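What I Wore, What I Ate, Who Sang

So I finally made it to the Coltilness benefit dinner, after two years of hearing about it from everyone else, and yes, my feet still hurt. I wore the green heels. I knew better and I wore them anyway.

If you're new to the newsletter, Coltilness is the November fundraiser for the Kubo Music Room, the after-school place where kids can borrow an instrument and get lessons without paying a cent. Tickets were $160 each, all 300 of them were gone before I'd even picked a dress, and I only got in because my friend's sister came down with a cold (sorry, Dee, I owe you soup!).

Noboru Onishi hosted, and he was so much looser than he is on TV. He did his whole opening with his bow tie undone, forgot the name of the first act, and then made the crowd sing it back to him until he had it. I laughed so hard I got mascara on my napkin.

The first act was Brastine, by the way, and they sounded fantastic. They played six songs, mostly the old ones, plus a slow new one on piano that had my whole table putting their phones down. I've been humming it in the car ever since and I don't even know the title. If you do, write me back!

Food was by Jokora, and I have thoughts. The short rib was great. The little mushroom toasts were even better, and I ate more of them than I'm going to admit in writing. The salad, though – why so much fennel? Half the room was pushing it to the side of the plate.
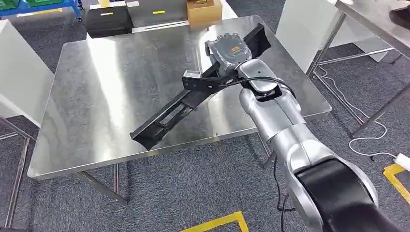

The auction ran long, as they always do. There was a bidding war over a signed guitar between a man in a velvet jacket and a woman who never once looked up from her dessert, and she got it. I also put in a bid on a weekend at a lake cabin and was outbid before I could sit back down, so no lake for me.

I left at 11:30 with my shoes in my hand and a slice of lemon cake wrapped in a napkin. Next time I'll have my notes on the new Brastine record, which I've only heard once so far, and an answer for the reader who asked where I found that green dress.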